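Share this item: 14 shares | 2 comments

Research news: Learning to handle towels from hand-held gripper recordings

The Soft Materials Handling Group at Limorura has completed the first stage of its study on how robots may be taught to pick up and move household cloth. The work is led by Dr Eldana Tesfamariam and is carried out jointly with Griltamham, which supplies the computing facilities for the project.

Cloth remains one of the harder materials for a robot to deal with. A cup or a box keeps its shape when it is lifted, and a program can be written around that shape. A towel takes a new form each time it is touched, and the part of it that matters most, such as a corner or a hem, is often hidden in a fold. Earlier work in the group relied on a fixed camera above a table and on a computer model of the fabric. The model was slow to run and gave poor results with thick, looped material.

The present study takes a different approach. A person carries out the task with a hand-held gripper fitted with a wide-angle camera, and the recordings are used to train a control program directly. No robot is needed at the recording stage. The method allows material to be gathered in ordinary rooms, under whatever light is available, and by people who have had only a short period of instruction.

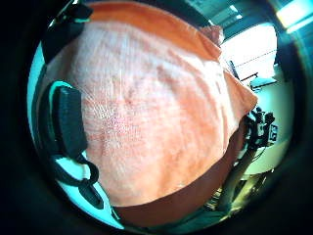
For the first stage, the group gathered more than 2000 recordings, each covering one attempt to grasp, lift or lay down a piece of cloth. Henok Seyoum was responsible for the recording plan and set the rule that failed attempts should be kept and marked as such. Recordings in which the gripper closed on air, or took hold of two layers where one was wanted, were later used to teach the program when to open the gripper and try again.

The trained program, known within the group as Pistura, was then tested on a robot arm in 104 trials with towels that had not appeared in the training material. It was asked to find a free edge, grasp it and carry the towel to a marked place. The towel was delivered in 60 of these trials without any help from the operator. The remaining trials are being studied by Phong Thân, who has found that most of the difficulties arise at the moment of grasping. Once an edge is firmly held, the towel is seldom dropped.

Two further findings may be of interest to readers. Strong light from a window was expected to weaken the results, and had little effect provided that similar light was present in the training recordings. Background clutter had a greater effect than expected, in particular where dark objects stood close to the cloth. The group intends to examine this point before any new material is collected.

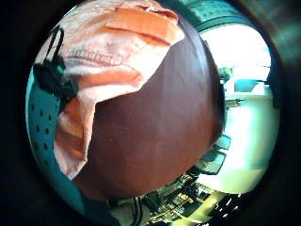 Orange cloth beside a dark reddish-brown surface, in the wide-angle view from the hand-held gripper.

The second stage will begin in August and will extend the method to folding. Kaisu Ahonen will join the group for this part of the work and will be responsible for a revised gripper with softer fingertips. Colleagues who wish to lend towels, pillowcases or other household cloth for testing are invited to contact the group office. Items should be clean and should carry the owner's name on a label, and may be collected at the end of the trials.

A written account of the first stage has been placed in the Sjöberg reading room. Questions about the recordings, including requests for access, should be addressed to Thịnh Võ.

Last updated: 10/17/20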